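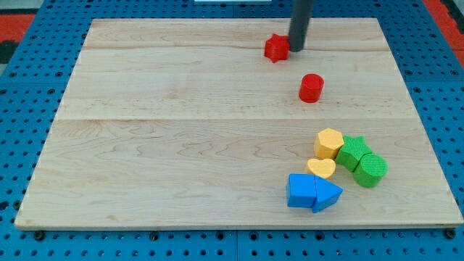
Plondex tabletop pushing kit, worth the money?

Forum: Small Arms and Benchtop Automation
Started by konrad_z, 2025-06-09

konrad_z
I teach an evening automation class and I'm looking at the Plondex pushing kit for next term. It comes as a wood board, a set of colored shape blocks, a straight rod that mounts on the arm, and a one-year license for their Vistari software. You type something like "push the red star next to the red cylinder" and the arm is supposed to do it. Quote from Kanadbridge is $2884 without the arm. We already have the arm. Has anyone run one of these for more than a weekend?
Konrad Zawadzka

millrat
We've had one since February. The board is good, flat and heavy enough. The blocks are fine. The software is what you pay for and it's the weak part. Sorting by color works most of the time. Anything with the stars is slow, at least with our setup, because the rod gets up against one side and the block turns instead of sliding.

tess_pdx
Disagree on the stars. That's a speed setting. Drop the push speed to 40 percent in the motion tab and it stops spinning them. The default is too fast for anything that isn't a cube or a cylinder.

millrat
I did that. It got better, it didn't go away. And at 40 percent my students are standing there watching a rod creep across a board.

konrad_z
How long for a full sort by color, starting from a mess?

millrat
With the slow setting, 11 minutes on a good run. I've had it give up before that.

oldgantry
I wouldn't buy it. You can get a maple panel from any lumber yard, a bag of shape sorter blocks from a toy store, and a length of rod. Bolt it to whatever bench you have. I did all of it, including an overhead camera, for $686. Then run free software.

tess_pdx
And how many evenings did the free software take you?

oldgantry
A lot of them. But I like that part.

tess_pdx
Right, and he has a class to teach. The kit was running the same afternoon for me. Calibration is four corner touches and you're done. I have no connection to the company, I just got tired of fixing homemade rigs.

oldgantry
Fair. I still say the price is too high for a board and some blocks.

benchpress77
One thing to check before ordering is how the board mounts. Ours sits on blue pegboard like the one in the top post, with black fasteners in the holes along the front edge. If yours can creep even a little, the calibration is off and the rod starts missing the small shapes. Ask Kanadbridge what hardware is included. Mine came without any and they mailed it later.

konrad_z
Good to know. Does the rod scratch the wood? I don't want to be replacing boards every year.

benchpress77
Ours has a rounded tip and I haven't seen a mark. Set the height so it clears the wood by a hair. If you drag it you'll wear the finish.

millrat
Same here, no scratches. The spare rods from Pawlak fit too and cost less, but you have to redo the tool length.

tess_pdx
Don't let students do that without you in the room. One of mine typed the length in wrong and drove the tip into the board.

konrad_z
OK. I'm leaning toward the kit but I want to see the stars for myself first. Kanadbridge says they can do a demo. What should I ask them to run?

millrat
Have them bunch blocks tight in one corner, two of each color, then ask for one from the middle of the bunch. The easy demo is a block sitting alone in open space. Pulling one out of a cluster with a rod is where mine fails.

oldgantry
Agree with that. Also ask what the license costs in year two. It wasn't on my quote.

konrad_z
Not on mine either. I'll ask and post the answer.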